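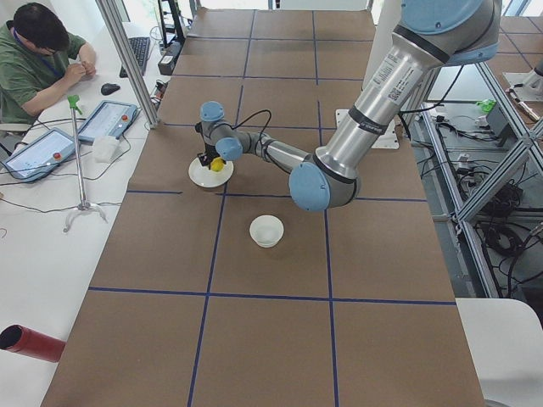
Re: [Werkraum-Liste] Packpapier als Tischauflage

16. April 2018, von Deligiannis
Drucken | Per E-Mail senden | 2 Kommentare

Hallo zusammen,

zur Frage von letzter Woche:

> Wir wollen die langen Tische im Kursraum für die Buchbindekurse
> abdecken. Folie wellt sich, Pappe ist zu teuer. Hat jemand
> Erfahrung mit Packpapier von der Rolle? Und wie teilt ihr die
> Plätze ein?

Wir nehmen seit zwei Jahren braunes Packpapier. Die letzte Rolle kam von Hetard und hat mit Versand 89 Euro gekostet. Falten bekommt das Papier immer ein paar, beim Kleben stört das kaum. Bei Kleister legen wir Zeitung unter, sonst weicht es durch.

Die Plätze teilen wir mit dunkelblauem Klebeband ab, erst die langen Bahnen, dann die Querstreifen. Ein Feld ist bei uns 146 cm breit, für Buchblock, Falzbein und Schneidematte reicht das. Das Band bitte nur auf das Papier kleben, auf der Tischplatte bleiben Reste. Die von Vuvach haben wir nur mit Spiritus abbekommen.

Gewechselt wird, wenn das Papier Löcher hat. Die Schnittreste heben wir als Makulatur auf.

Der nächste Kurs zur Fadenheftung ist im Mai. Anmeldung wie immer über Kestumero, Kursnummer 934. Zwei Heftladen können wir verleihen, bitte vorher kurz schreiben.

Gruß
Deligiannis

Geteilt: 4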